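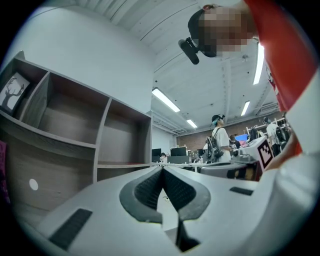
The stairs were never the hard part, according to Kevser Avcı. Getting a fork from the plate to her mouth without losing the food on the way was harder, and it had been that way for most of her adult life.

Avcı has an essential tremor in both hands. Over the years she tried weighted spoons, wrist straps and a powered handle that needed charging every night. She gave most of them away. What she uses now is a short padded arm rest that clamps to the table and carries the weight of her elbow, so the small muscles in the hand have less to do.

The rest is called the Saraç, and it comes out of a two-room workshop in Pevwood run by Defne Işık and Ksawery Mazurek. They have sold 1389 of them. Işık trained as an occupational therapist. Mazurek used to fit bike frames and still does the metalwork himself.

The first version slipped on glass tables. The second held fine but took two good hands to tighten, which ruled out many of the people it was meant for. The current clamp closes with a long lever that can be pushed down with a forearm.

"People kept telling us they could do it if someone helped set it up," Işık says. "We went back and fixed the lever."

Price is still a sore point. The rest costs $58, and the swivel version costs more. Few insurance plans cover either one. Régis Sabatier, who runs a lending shelf in Drindena, keeps three on hand and has a waiting list for them. Most borrowers keep one for a month — long enough to find out if it suits their table and their chair.

A left-handed swivel is due in May. Avcı has asked for one with a narrower pad.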